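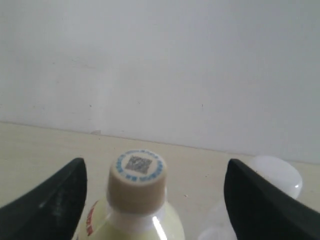
Sornell opens bottle and cap sorting bench to households in Flasbridge

Sornell will open its plastic bottle and cap sorting bench to Flasbridge households in October, following a trial in which residents brought in 1,344 containers from their kitchens, laundries and bathrooms.

The bench is a plain table against a wall in the front room of the Sornell shop. People bring their used bottles, tubs and lids, stand them on the table, and work out with a staff member what each one is, whether it can be refilled, and which parts need to go in separate bins. There is no charge and no booking is needed for loads of up to 18 containers. Anyone with more than that is asked to ring ahead.

Drink bottles are the most common item. Many come in with the cap still on and some of the drink still in them, and these are accepted. Milky and creamy drinks are the ones most likely to be left half full, and they are emptied at the sink before anything else is done. Clear bottles, translucent bottles and tubs each have their own crate. Loose lids go in a tray by size.

Caps get more attention than most visitors expect. Some carry a ring of small printing on the top, and a growing number have a QR code in the middle. Staff ask that caps like these be left on until the bottle has been looked at, as the printing can help identify the product once the label has come away. Neck bands and labels are taken off at the bench. Residents don't need to soak or scrape anything at home.

Clear bottles are checked upright, one at a time, with the label side turned to the person sorting. Dented ones are kept apart. 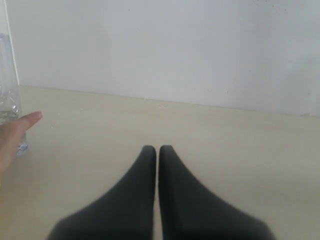 Ngân Trương is Household Programs Lead at Sornell.

"People have been putting bottles in the yellow-lid bin for years and they still have questions about the cap," Ms Trương said. "Does it stay on, does it come off, is the lid from the yoghurt tub the same stuff? We get asked that every morning. It is easier to answer with the bottle standing on the table and both of us looking at it. You point at the part you mean and we go from there."

Ms Trương said the trial ran with one table and 2 staff, and that the table was too low. The October bench has been raised and moved closer to the sink. The surface is a pale cream, which staff prefer because spills show up on it.

The trial also changed the order of the work. At first, visitors were asked to sort by colour. Most sorted by shape anyway, with tall bottles at one end and tubs and lids at the other, and the crates have now been set out to match.

Refillable containers are handled separately. Bae, which runs the refill counter next door, will take clean screw-top bottles in good condition and fill them with dishwashing liquid or laundry liquid. Bottles that have held a milk-based drink will not be refilled because of the smell. Soon-im Wang, who manages the counter, said customers should bring the cap that belongs to the bottle.

"A bottle without its cap is no good to me," Ms Wang said. "I have a drawer with over 6 sizes in it and it is never the right one."

A printed sheet showing the crates and what goes in each will be available at the bench and at the Bae counter. It has been produced by the Flasbridge design studio Vuster. The sheet is one page and is meant for the inside of a cupboard door.

The bench does not take glass, aerosol cans, motor oil containers or anything that has held garden chemicals. Medicine bottles should go back to the chemist. Cardboard cartons can be left in the crate by the front door.

School and community groups can use the bench outside shop hours by arrangement. Groups should bring their own containers and let staff know if they need chairs.

Media enquiries should be directed to Ngân Trương through the Sornell shop in Flasbridge. Interviews at the bench can be arranged for the morning, before 10 am.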